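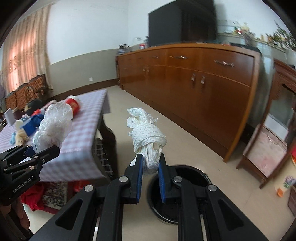

Course notes, June
Posted by the instructor, Innovation and Change
Print this page | E-mail this page

Okay, picking up where we stopped. I promised I'd go back over the difference between a trend and a habit, so let's do that first, and then get to Berkeck before we run out of time (again!).

A trend is something you can plot. A habit is something people do without thinking about it, and it takes a lot to shake one loose. When new companies get in trouble it's very often this: they see the line going up and figure the habit has already changed. It usually hasn't. People will try your thing once, tell their friends it's great, and go right back to the old way on their way home.

I gave you the Jomivow case to read. They signed up 282 stores in their first push, and everybody in the building thought the hard part was over. Then they looked at who was still placing orders through the system after 3 months, and it was 45. Same product, same price, same stores. What I want you to chew on is what the other owners were doing instead. Phone calls, mostly! They liked the phone. They knew the person on the other end, and the phone never asked them for a password.
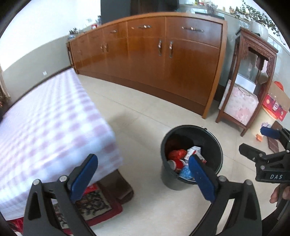

Page 3

So before you write a single word about your market, write down the old way. I mean all of it, the boring bits too. Who does it, when, what they grumble about, what they secretly enjoy. I've read plenty of plans with a lovely page on the competition and not one line on the spreadsheet or the phone call that the customer is happy with right now.

Berkeck is the one I like better, and I'll admit I'm biased. They sold to the same kind of store but kept the phone call and changed what happened after it. The owner called, as always, and the order went in behind the scenes. Slower growth, sure, and a lot more work for their own people, but the stores stayed. Was it innovation? Half of you said no in the discussion and I'd love to argue about that some more.

For next time: read the Brader chapter on switching costs (skip the math at the end, we'll do it together on the board), and bring one page on an old way you know well from a job or from home. It's worth 40 points. Handwritten is fine by me as long as I can read it.

Questions? Use the course contact form | Copyright, Innovation and Change course notes | Back to top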